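Used Car Warranties: Questions We Get Asked

Written by Elspeth Mackay for the Staletham Car Buyers' Club

Do I need an extended warranty on a used car?

Probably less than the person selling it says you do. The seller usually gets a cut of the price, so ask how big the cut is. You may not get an answer, but you'll learn something from the pause.

What does "bumper to bumper" mean?

Whatever the contract says it means. Read the list of exclusions first and the glossy front page last, if ever. Brake pads, wiper blades, bulbs and fuses are nearly always left out as wear items. So are trim, glass and, in many plans, anything that plugs into the dash.
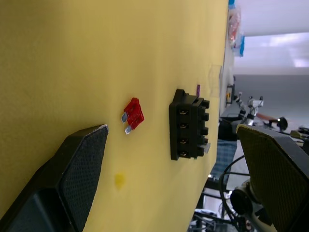
Some plans also leave out seals and gaskets unless a covered part fails at the same time. I have read that clause many times and still think it was written to be misread.

The plan says it covers "electrical." Isn't that enough?

I doubt it. Look for a list of named parts. Alternator and starter motor are common. Wiring is often missing, and wiring is where the labor hours go.

Who decides whether a claim is paid?

The administrator, whose name may be nowhere on the brochure. Our member Lachlan Baxter bought a plan from a dealer in Moffat and had to make his claim to a company he had never heard of. He was asked for 12 months of service receipts. He had them. Would you?

How does the deductible work?

Check whether it is per visit or per repair. With a $300 deductible per repair, two small jobs on the same day can cost you the whole bill. Lachlan's repair came to $653, and he got $374 back after the deductible and a "shop supplies" adjustment that went oddly in his favor. I wouldn't count on that happening again.
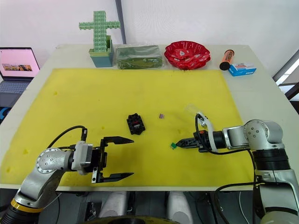 Page last changed: 09/10/2023

Can I cancel?

Usually, but ask for the refund terms in writing. "Prorated" can be figured by time or by miles, and some contracts let the company pick the one that pays you less.

Ailsa Moncrieff says her plan paid out with no fuss. Are you being too hard on them?

Maybe. Ailsa's transmission was covered and the shop was paid. I'm glad. One good claim tells you about one claim.

What would you do with the money instead?

Put it in a savings account and leave it there. If the car is so doubtful that this scares you, pay for an inspection before you buy, at a shop the seller didn't suggest.

Will you look over my contract?

Beca Pritchard reads them for members. Send every page, including the ones in small gray type.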